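4.3 Recording a door task

1. Stand facing the appliance with a gripper in each hand and both marker cubes uncovered.
2. Press Record and wait for two beeps.
3. Open the door fully, pause, then close it. Keep each take under 25 seconds.

Caution: Do not pull on the door hard enough to shift the appliance. Discard any take in which it slides.

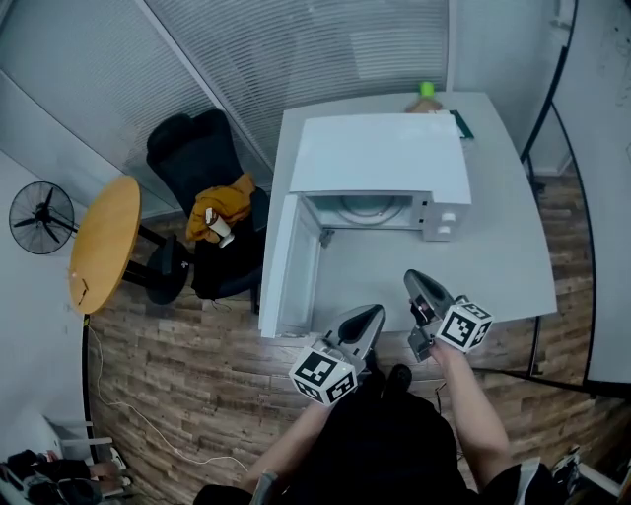
Marska, July – The microwave station uses a white oven with two knobs on a plain desk. Record 300 takes per operator here before moving on.

4. Change your starting position every few takes.
5. Upload to Cakden at the end of the session.

Note: Failed grasps are kept. Tag them "miss" – do not delete them. Send tagging questions to Corina Lehner.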